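When the Robot Did Not Feel the Drawer
A conversation about a September accident at the Favenlow test rooms
24 November 2023

The engineer who met me at the entrance of Favenlow asked for one condition before we started. I may write everything she says about the accident, but I should not write her name, and also not the name of the technician whose hand was hurt. "The report has no names in it, so your article can be the same," she said. She is responsible for safety of the Pruren robots at Nerkari, and she has done this work for three years.

Pruren is a robot for hotel rooms. It opens and closes drawers, it puts things back in their place, and it looks for objects which guests have left behind. Favenlow is where it learns this work, in rooms furnished like hotel rooms. The one we visited has a bed with a gray headboard, and in the corner next to it stands a small round table with a desk telephone. This corner is the most difficult place in the room, the engineer told me, and it is also where the accident happened.

"On the open side of a bed, the arm has a lot of space," she said. "In the corner it has the wall, the table, the bed, and a telephone with a cord that can be in a different position every time."

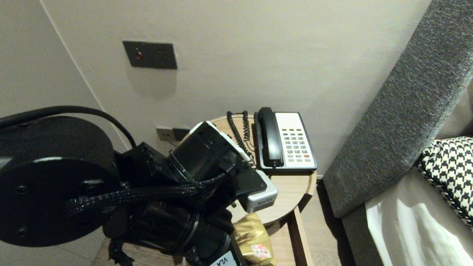
What happened in September

The task on that day was a simple one. The robot had to close the drawer of the bedside table. It had done this many times, and the technician was standing close to the table, closer than the rules allowed. The engineer did not hide this.

"He was there to put things in the drawer between the attempts," she said. "The rule was to step behind the line each time. After a whole morning, people stop stepping behind the line. I would have stopped too, probably. So I don't like it when somebody tells me the cause was that he stood in the wrong place."

The gripper touched the front of the drawer and began to push. The drawer moved a little and then it was stuck, as one corner of a cardboard box inside was too high. At this moment the robot should have felt the resistance and moved back. It continued to push. The table started to turn on the floor, the telephone began to slide, and the technician put out his hand to catch it. His fingers came between the tabletop and the wall.

"The arm pushed for 27 seconds," the engineer said. "I have watched the recording and it is very long. You can try it. Sit here and be quiet for 27 seconds."

We did not try it. The technician had two bruised fingers and nothing was broken. He was back at work the next week, and he helped to write the new instructions.

A zero that was not zero

I asked her why the robot did not feel the drawer. She answered that it did feel something, but it compared this with a wrong number.

The wrist has a force sensor. Before each task, the software takes the value of the sensor and calls it zero, so the weight of the gripper does not count as a contact. For this the gripper must be free in the air. On that day, the fingers were already down in the narrow space between the table and the bed when the value was taken, and one of them was pressed close to, or against, the side of the bed frame.
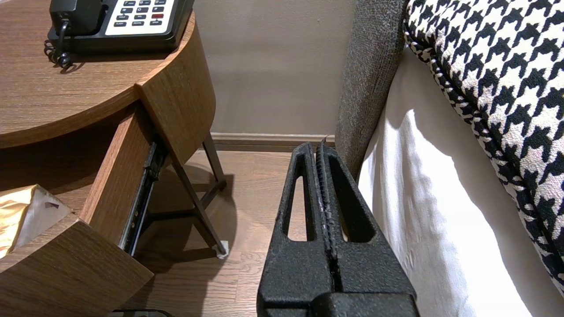
"The bed frame is covered with fabric and it is soft," she continued. "If the finger leans on metal, you hear it, or you see the arm shake. When it leans on fabric, you notice nothing. So the bed was pushing on the finger, and the software wrote down that this is zero. After that, every measurement was wrong by the same amount, and it was wrong in the bad direction. The robot was pushing hard and it believed that it was pushing softly."

She had suspected the sensor itself at first. Her team removed it from the wrist and sent it to Ledesma, a small workshop which does calibration for Nerkari, and it came back with a good result. Only then did they begin to read the records from the minutes before the accident.

"That cost us more than a week," she said. "We looked at the part because a part can be exchanged. It is more pleasant to exchange a part than to say that our procedure is bad."

I wanted to know if the cameras could not have seen the contact. There is a camera at the wrist, and it looks along the fingers toward the floor and the wall. She took some time before she answered this. 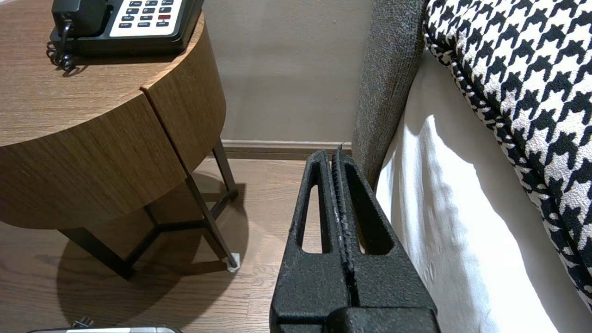

"With the camera you can see that the finger is near the bed," she said. "Near, or touching, this is very hard to say from a picture, for a person also. I gave such pictures to my colleagues and they did not agree with each other. If we want to know about contact, we need to measure contact."

The stop that was a pause

The second problem was found later, and in her opinion it is the more serious one. The operator at the desk reacted quickly. He clicked the button on his screen which said Stop. But this button only told the arm to hold its position, and an arm which holds its position against a stuck drawer keeps its force.

"He clicked it again and again," she said. "He thought that the program was frozen. The red button, the real one, was on the other side of the desk, behind a monitor. He had to stand up and go around."

Since then Nerkari has made three changes. The zero value is taken only when the arm is high above the furniture, and the software refuses the task if two measurements in different poses do not agree. The button on the screen now says Hold. And the technician wears a real stop button on a belt, and he can press it with either hand.

She showed me this corner at the end of my visit, and we talked about the drawer again, as the tests with it have started again at a lower speed.

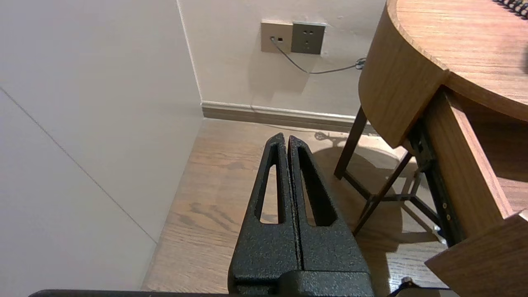

"The rails are the part I check myself now," she said. "I pull the drawer out and push it in with one finger before we start, every morning. If I need two fingers, we don't start."

I asked if she considers the case closed. The report is finished, she said, but there are other rooms at Favenlow where the arm must go between soft furniture, for example a sofa with loose cushions, and these have not been tested with the new procedure yet. She also wants to compare the old records with the new rule, to find out how often the zero was wrong before September without anybody being hurt.

"I am a little afraid of this number," she said. "But we will calculate it, and the technicians will see it first."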